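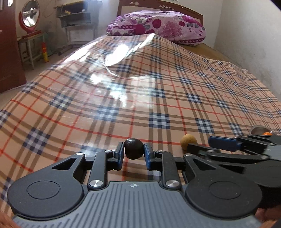 Caltiton two-hand set, bedroom part

Readme, Saskia Pirihi. Still rough, will tidy in June.

What it is

Episodes of small round objects being picked up and put down on a bed, done by a person with two hand-held grippers, one per hand. For training the Wernum policy. No robot arm data in this part, that lives in the Gilchrist folder.

106 episodes, 16 held back for testing. 5 operators. Don't train on the held back ones please, it happened last time and we lost a Monday to it.

Layout

episodes/ one folder per episode, video from both grippers plus poses and finger opening
splits/ train and test lists, plain text
notes/ what the operator wrote down, spelling as found
calib/ lens files. Use these! The view is very wide and straight lines bow a lot, worse near the edges

Task

Pick a ball with either hand, move it, let go. Some episodes pass it from one hand to the other. Operator picks the order. No fixed start positions, we wanted spread. Task labels are in notes/ and only say left, right or pass.

Things to know

- Patterned bedding under clear plastic. Glare is bad in places and moves with the light. Left in on purpose, do not mask it out.
- Balls differ in size, colour and surface. Dark ones are hard to see against the gripper when it closes, so check finger opening as well as video before you call a grasp good.
- The other gripper is often in view, hands too. Both blurry at the edges sometimes.
- Room clutter in the background not controlled. Treat as noise.
- Left and right clocks drift. Fixed in the poses, not in the raw video timestamps. Will do teh rest when I get a minute.

Known bad

3 episodes have the left and right streams swapped. Listed in splits/swapped.txt, still in train for now. Either swap them back on load or skip them.
Pose tracking jumps when a gripper gets very close to the sheet. Flagged per frame, column is called lost.

Using it

Loader is in the Pumalik repo, same one as for the kitchen part. Set hands=2 or it silently reads the right one only. Videos are full size so downscale before you cache or you will fill the disk.

Changes

Second upload: test list redone, one operator's notes added that were missing form the first.
First upload: everything else.

Problems to Saskia, with the episode folder name.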